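okay, small thread about bath mats, or whatever you call the bumpy rubbery ones with all the slots. I have opinions now!!

We're doing a big sort-out of the Prarnard hall before June and my pile was floor stuff. Mats, runners, that one rug Gerrit swears he's going to fix.
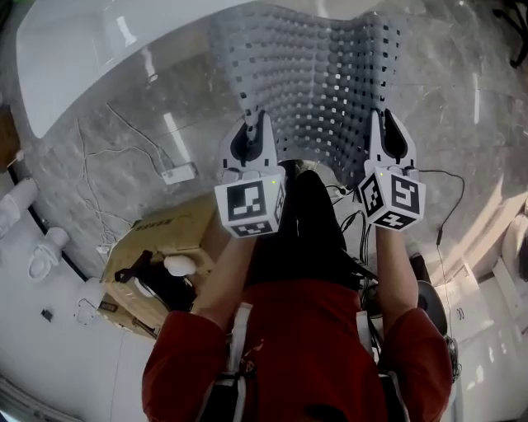 gray bumpy mat, red sleeves, shiny marble tiles

So the trick with these is you take the bottom edge in two places and keep your hands well apart. If they're too close the middle bows up and you end up folding air. Ask me how many tries that took (3, and Anjana saw all of them).

Also shake it BEFORE you fold it. The slots hold on to every crumb and bit of grit, and then it all lands on the floor you just swept.

Dae-han rolls his. I tried rolling and it sprang open the second I let go, so I'm sticking with folding in half, then half again, bumps facing in.

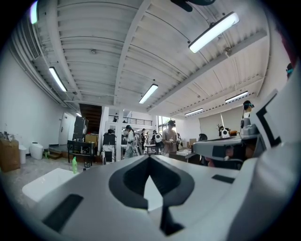 Anyway, storage. I wanted them all under the stairs but Corina says that spot is for the chairs, so they're going on the bottom shelf of the closet, flat, heaviest one first. The Claline ones are a little longer and hang over the edge and it bugs me every time I open the door.

Gerrit's rug is still in the hallway, if anyone was wondering. If you have a spare stiff brush, bring it tomorrow please, ours is down to maybe six bristles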